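Kelteck countertop dish rack, one year in

I bought the Kelteck rack last October after our third wire one rusted through, and I like it so much that my sister now owns one too. It cost me $229 less than the countertop dishwasher I'd been eyeing, and I haven't thought about that dishwasher since!

The best part is the plate slots. They're deep enough for the big Vilela dinner plates, which used to tip over if anybody shut a drawer, and there's room left at the end for a cutting board. The cup rail folds down flat when you want to dry a stockpot. I was sure the hinge would go first, and it's still tight. The feet grip without leaving marks – I checked, having been burned by the Minier rack and its orange rings.

We redid the kitchen in navy with a gray sink and marble, so I was picky about looks as well.
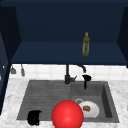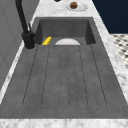

Albertina Rebelo got the same rack and disagrees with me on the silverware cup, finding it too shallow for long spatulas and prone to falling off if you load it on one side. She swapped hers for the taller Rudbridge cup, which hooks right on.

Fair enough. I keep my spatulas in with the plates, so it never came up, but I may try that cup now. My own gripe is the drip tray, which has two tabs underneath that collect gunk and need an old toothbrush every so often. Mine goes in the dishwasher at my mother's when I visit (top shelf, no warping so far).

Get the wide version if you have the counter for it.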